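Let the Kids Be Bored at the Counter

By Emiliano Villaseñor
21 December 2019

My parents ran a lunch counter in Fletholm for 26 years, and I spent most of my childhood under it. I had a few plastic groceries and whatever my mother wasn't using. I mention this because the Boyer store in town now sells a play kitchen with 50 pieces and a voice that tells the child what to cook next.

I think the voice is a mistake. A child with a plastic patty and a slice of plastic cheese already knows what to do. She will serve you the same lunch 14 times and charge a different price each time - usually too much.
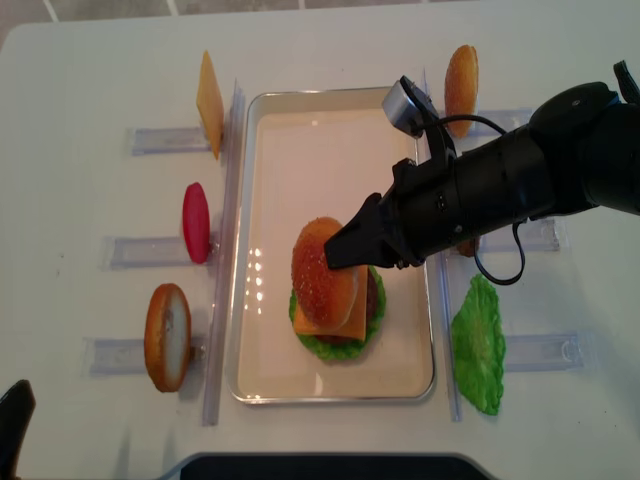
A toy burger with lettuce, patty and cheese.

My niece got the talking kitchen in August. It cost 35 dollars on sale. She followed the orders for a while, then switched the thing off and opened a shoe store in the oven.

Parents ask me what to buy instead. Buy less, and leave odd things within reach. Jar lids are good. So are old menus and any sort of rack or holder that has lost its job. 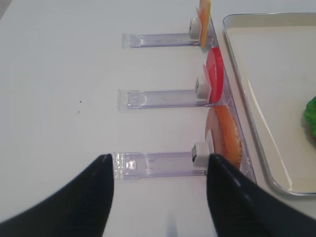

Clear plastic holder arms on a white tabletop.

My mother gave me a broken napkin stand once, and it was a parking garage until I started school.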